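Blog > Work and Money > Notes

What happened to my job after the new software

8 Sep 2020

A few people wrote to ask how things went at work after my post in March, the one where I said the company had bought a program that would be doing most of what I do. I kept putting off a reply until there was something to report. There is now, though it's less exciting than the comments were expecting.

For anyone new, I process freight invoices at Saxena, in the Grundotton office. A carrier sends us a bill, I check it against the shipping order and the rate sheet, and if the numbers match I release it for payment. If they don't match I find out why. I've done this for nine years. When I started we did it with paper and a ruler.

The program is called Plilix. It reads the bill, pulls up the order, compares the two and either passes the bill or puts it in a queue for a person to look at. The sales people told us it would handle nearly everything on its own within the first month. Management repeated this in a meeting, and you can imagine what the lunch room sounded like afterward.

My old daily target was 300 bills. On a good day I hit it and on most days I came close. The week before the switch my best day was 287, and I remember it because I figured it was the last time anyone would write it down.

The first month was bad. Plilix passed bills that should have been stopped, mainly fuel surcharges from carriers who list them on a second page. It also stopped bills that were fine. One carrier, Gomach, changed its letterhead in the spring and every single one of their bills landed in the queue for weeks. We were all working later than before, and we had the old target on top of it until somebody finally dropped it.

By summer it had settled down. The plain bills go through without me seeing them. What I get now is the leftovers: split shipments, wrong weights, a pallet billed twice under two different order numbers, a detention charge where the driver says he waited three hours and the dock says he waited one. I clear 31 of those on a normal day. It doesn't sound like much next to the old number, but each one takes a phone call or a couple of emails, and I go home more tired than I used to.

So did I lose my job? No. There were six of us on the desk and there are still four. One person retired, which she was going to do anyway, and one moved over to customer service and took slightly less pay. Neither opening was filled. I think this is how it goes in a lot of offices. There's no big layoff and nothing for the newspaper. A chair goes empty and it stays empty.

My pay is the same. My title changed from invoice clerk to exceptions analyst, and I asked if the new title came with a new pay grade. It's being looked at. It has been looked at since June. 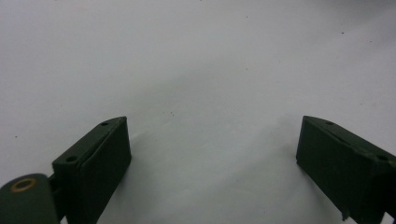

The part I think about most is the training. When I was hired I spent the better part of a year on easy bills, and that's how I learned what a normal one looks like. After enough of them you notice the odd one before you can say what's odd about it. If the company hires someone next year, that person will start on the hard ones with no easy ones to learn from. I brought this up with my manager and she agreed with me, and then said there was no budget to have people check bills the computer has already checked. I don't have a good answer to that either.

I also don't want to pretend the old way was wonderful. Typing the same carrier code all afternoon is not a skill I'm sorry to lose. My wrist feels better. I've talked more with the people on the loading dock in the last few months than I had in all the years before, and a few of the recurring problems got fixed just from that - the double-billed pallets were coming from a form that had two boxes for the same number.

A reader asked whether I'm looking for other work. I've updated my resume, which I hadn't done since I was hired, and I signed up for an evening class in spreadsheets at the community college. It's online this fall. Mostly I wanted something to point to if the four of us turn into three.

The Plilix contract is up for renewal in March and they've told us there will be an add-on that reads emails from the carriers and drafts replies. I'll write again after I've seen it work, or not work.

Filed under: Office Life, Automation, Paychecks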